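Checking hand-held gripper demos before you train on them
Tromstead guide, part 6

Papers on hand-held collection like to quote the size of the set. Ours was 2,019 demos, and I would not trust that number either. After the checks below we kept 1,602.

Step 1. Look at the start of each demo
Both finger markers should be readable, with the object between or just beyond the pads. Soft things need a closer look. A plush slipper with its heel down between the fingers can pass for a grasp when the pads are still apart.

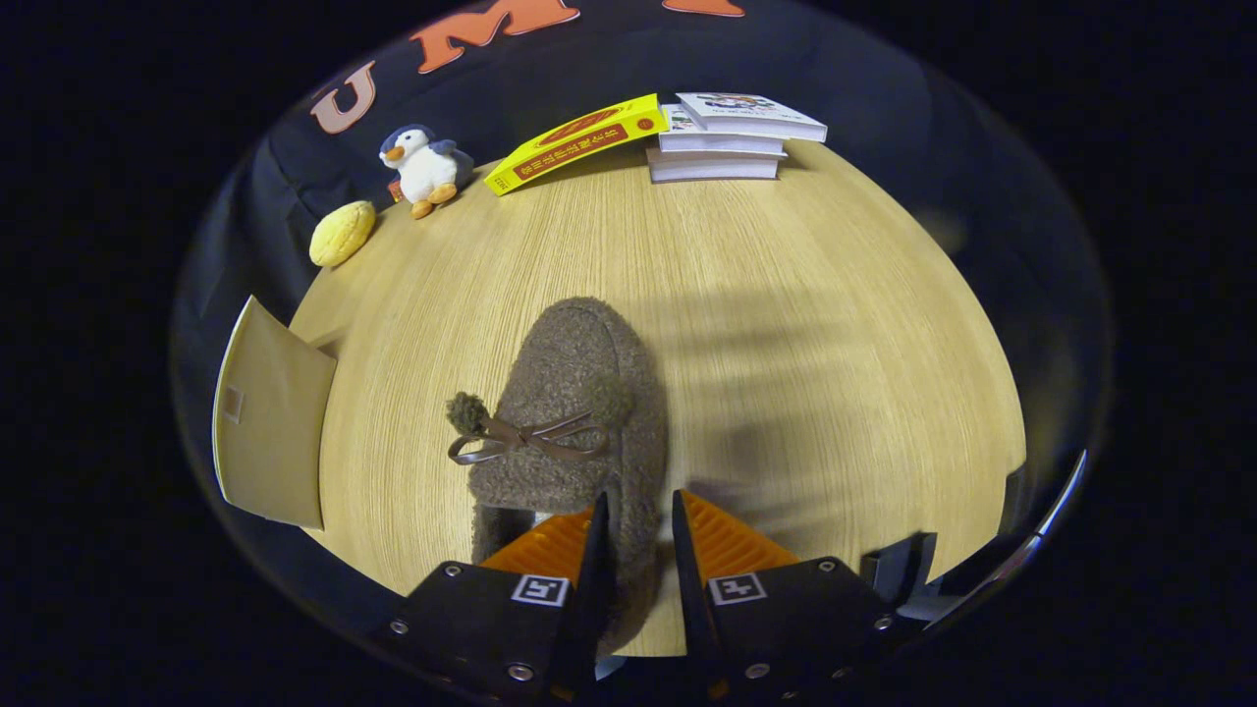

Step 2. Plot the finger gap
Work it out from the markers and throw away any demo with gaps in the track longer than 28 frames. Filling them in looks tidy – and teaches the policy grasps that were never recorded.

Step 3. Hold back a whole table
Random splits flatter you. Our Horo policy looked fine until we tried it on a table it had never seen.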